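Joltwood rents out handheld grippers by the month. A customer gets a case with a pair of them, a charger, a set of spare finger pads and access to the upload software. People pick them up and do ordinary tasks, and the recordings go toward training robot arms. The company sells one other thing, a stiffer gripper for factory parts, but the rental kit brings in most of its orders.

I spoke with the product lead one afternoon in May, in the office where the kits are checked before they ship. She asked that her name be left out, as the company prefers to speak as a company. The kit costs $438 a month with a minimum of two months. I asked why they don't simply sell it.

"Pads wear out and firmware changes," she said. "If we sold it, people would be using the old version for three years and then writing to us about it. With a rental we swap the whole thing."

The pads were the part she most wanted to talk about. The first version had flat ones, and customers complained about cups and bottles. The current pads are curved and made of rubber, and each finger carries a printed marker plate so the software can work out how far the fingers are open.
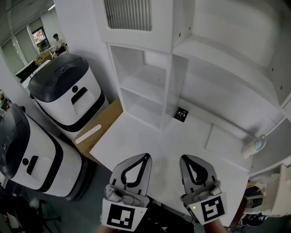 "Most support mail is about the markers," she said. "Somebody wipes the plate with solvent, or puts a sticker on it. Then the opening width comes out wrong and they think the gripper is broken. We send new plates free. They cost us next to nothing."

Setup takes 8 minutes if the customer follows the card in the lid. She admitted that plenty of them don't. The step people skip is opening and closing the fingers all the way before the first recording, and without it the software refuses the upload. An earlier release accepted the files anyway, which she called a mistake.

A new customer is asked to send 50 short recordings of one task before starting on anything bigger. Joltwood checks them and writes back with notes. One customer, a small firm called Irnari, went on to send 1608 recordings in its first rental period, all of them putting things on shelves.

I asked what she would tell a buyer who was comparing the kit with a cheaper one.

"Ask how long a pad lasts, and ask who pays for the next one. Ours are in the price. And hold it for half an hour before you decide. It's heavier than it looks, and some people's wrists don't like it."

Weight is the complaint she hears most after the markers. A lighter body is being tested, but she would not give a date for it. Current renters will get it as a swap at the same monthly price, and they will need to send back the old charger too, as the plug is different.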